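5.2 Greifposition am Förderband einlernen

Gilt für den Aufbau in der Werkstatt Nevdale, Roboterarm mit Hand.

1. Band stoppen und gegen Wiederanlauf sichern.
2. Box schräg auflegen, Hand im Tippbetrieb heranfahren. 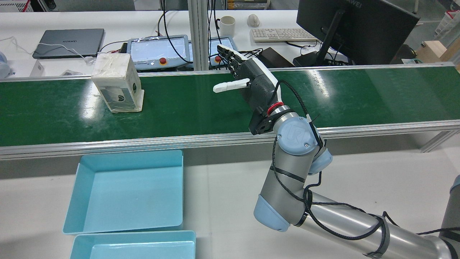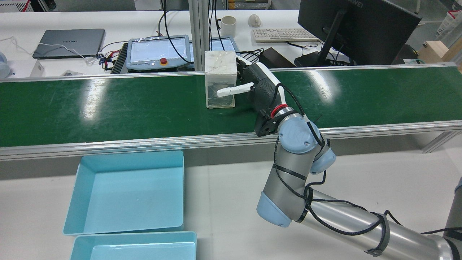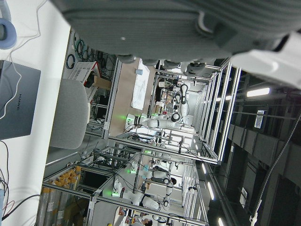
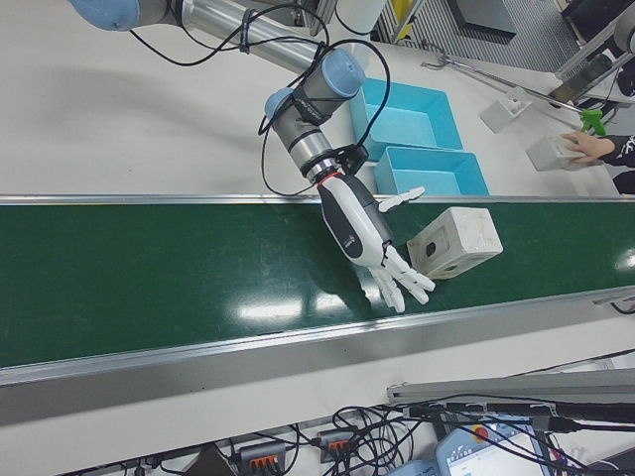
Abb. 9: Arbeitsplatz in der Werkstatt, Ansichten aus verschiedenen Kameras

3. Punkt speichern, Hand etwa 37 mm anheben.

VORSICHT: Quetschgefahr. Beim Verfahren nicht in den Bandbereich greifen — Not-Halt in Reichweite halten.

Hinweis: Kabel am Handgelenk mit Spiel verlegen.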